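Stalska Shared Workshop
Progress report to the Gururo small grants desk
Project: Tarar (bench arm for awkward objects)
April 17, 2020

Summary for those with other reports to read

The arm exists on a screen and most of it exists on a bench. The grant was 2,465 dollars and we have not spent all of it, which we mention early in the hope that it colors the rest. Work since our February report has gone almost entirely into the simulated version of the cell, where dropping things is free.

What you paid for

You will remember the pitch: an arm in the shared workshop that can pick up the odd-shaped things our members make and put them down somewhere else in one piece. Boxes are easy. Our members do not make boxes. They make lamp parts, planters, and one category of object that the sign-out sheet calls "sculptural."

We therefore set up the simulated cell around shapes with flat faces and sharp edges, at angles that no gripper maker had in mind. The tables in the model are plain white and very clean, and on these two points the model departs from the workshop.

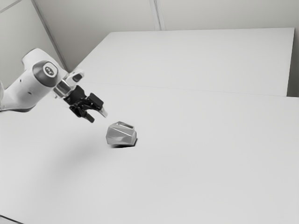
Fig. 1. Simulated cell, gripper open, faceted test piece on the table.

The routine has four stages: approach, close, lift, and return to rest. Approach gave us the most trouble in February. The planner liked to come in low and sideways, like someone reaching for the last cookie, and it would nudge the piece before the fingers were ready. We now make it stop above the table, choose a pair of faces, and only then go down. It adds time to every run. We have decided to call this caution.

Choosing the faces is the part we are proudest of and understand least. The current method scores pairs of faces by how close they are to parallel, then throws out any pair the fingers can't span. On a piece with few parallel faces, the scores are all bad and it picks the least bad one. Several members have observed that this is how they choose a parking spot.

Test runs

We ran the latest version 200 times overnight in simulation, with the piece turned to a new angle for each run. The log was readable in the morning, a first for this project. The failures fell into 2 groups: slips on the narrow faces, and runs where the planner gave up and went back to rest without trying. We have a certain sympathy for the second group, but it will be fixed.

Harder shapes

Hollow pieces came next. A solid lump offers the gripper an outside and nothing else. Something with a handle and holes offers a great many places to put a finger, most of them poor. The shiny finish on the vessel model was one member's idea and it makes every close view harder to read, for people as well as for software. We kept it in, as members do like polishing things.

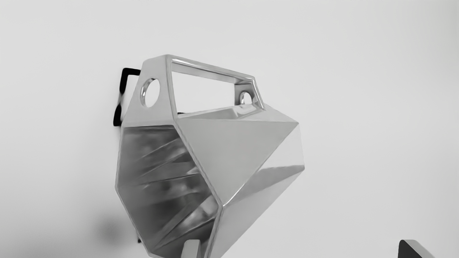
Fig. 2. Close view of the faceted vessel model, with handle opening and two round holes.

The face scoring does not yet know what a hole is. It sees the flat panel around the hole, gives it good marks, and is happy to aim a finger straight at the gap. We are adding a check that rejects any contact point too near an opening. The handle will get its own rule, written by hand, because we would like to finish this year.

The actual bench

The real arm is bolted down and powered. It moves through the approach stage at a speed that lets a person go and make tea. The Preler mounting plate arrived with its holes in the wrong pattern, so we drilled our own, and the plate now has both patterns and looks well ventilated. The wrist cable still catches on the way back to rest. A longer one is on order.

The emergency stop works. We test it often, mostly on purpose.

Money

The mounting plate, power supply and fingertip pads are paid for. Still to come are the cable, a spare set of pads, and a guard rail for the side of the bench nearest the kettle. We do not expect to ask for more. If that changes we will write, and the tone of the letter will be noticeably more polite.

Next 6 weeks

Finish the opening check and rerun the overnight test with the vessel.
Write the handle rule.
Fit the new cable and run the full routine on the bench, slowly.
Put up the guard rail.
Move one member's planter from one end of the table to the other, with the member's written consent.

The next report will follow once the planter has been moved, or replaced.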